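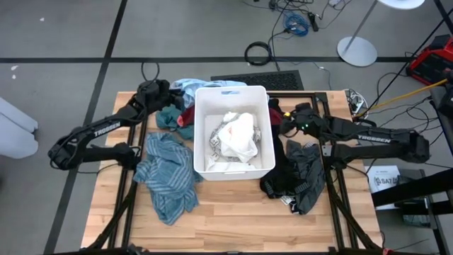
Hülya Yaman objected to the first draft of our rules on one point: a stop rule which the operator must remember is not a rule, and it should be written where the operator looks before each trial. We accepted this remark, and the present section is organized after it.

4.2 Rules for the shared work area

Figure 3. Bimanual cell with clothing placed around an open bin (a), and the surrounding workshop as seen from a camera at the gripper (b).

The cell has two arms which reach over the same table. For this reason we define the space above the bin as a shared zone. Only one arm may enter the shared zone at a time, unless the task sheet states that both are needed. Before a trial starts, both grippers must be outside the bin. The operator confirms this by voice, and the second person repeats it.

Garments are placed by hand only when the arms are in hold mode. They may touch the outer wall of the bin, but they should not hang over the base of an arm. Each task sheet is valid for 20 trials. After this the table is cleared and the garments are laid out again. In January we used sheets of 54 trials, and the starting positions drifted too much to compare the results. 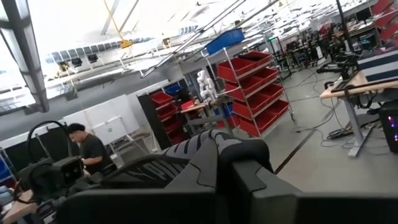
The second group of rules concerns the room. In our workshop people sit at their desks while the arms are powered, and a rule which assumes an empty room would be broken every day. We therefore ask that a person who works at a desk is informed when a session begins and when it ends. Cables which cross a walking path are checked before the first trial. Carts on casters stay outside the marked area during a session.

The rules do not replace a risk assessment. Following Ene and Yaman, we keep a written record of each stop, also when the cause was trivial. The form is given in Appendix B.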